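To: Grønli housing members list
Subject: Re: Laundry charges from October

Dear members,

The board has considered the comments received on the new laundry charges. The fee for a full wash will be 54 kroner from October, and the drying room remains free of charge. Towels and cleaning cloths should be washed separately from bed linen. 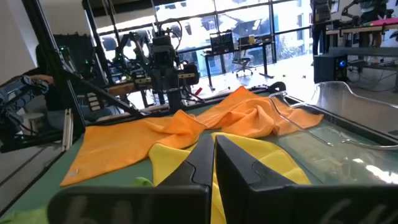 Yellow and orange towels.

Bookings are made through Roteo as before. Members in the Bruten building keep their present hours – the last wash must start by 20.00. The annual service agreement comes to 3,000 kroner and is met from the common account.
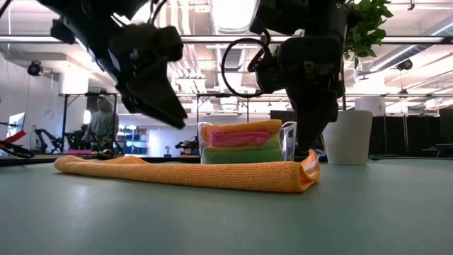 Jonatan Tangen wrote:
> I have no objection to the fee, but 40 minutes in the drying room is too
> short for families. Could the old limit be restored before the winter?

The board has noted this point. The limit will be raised to 90 minutes on a trial basis, and Hjørdis Solberg will receive comments until the next members' meeting. Items left after that time may be moved to the table by the door.

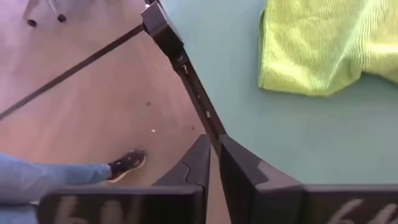
Table with a blue-green top.

Yours faithfully,
Borghild Sæther
for the board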